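In praise of wearing the good things

My grandmother kept her best jewellery for occasions, and the trouble with occasions is that she went to so few of them. When she died we found 14 pieces in the wardrobe, most still in tissue, and I've been cross about it, in a fond sort of way, ever since.

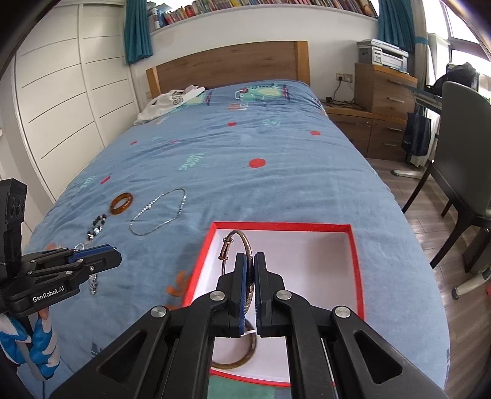

A thin bangle with a coiled, coppery section on one side.

I do understand the saving habit (I have a tablecloth from Kutoddale I daren't put a plate on). But a bangle worn to the shops in April gets the same scratches as one worn to a wedding, and you have the pleasure of it all morning. My friend Borghild Viklund gardens in her pearls and I think she's quite right.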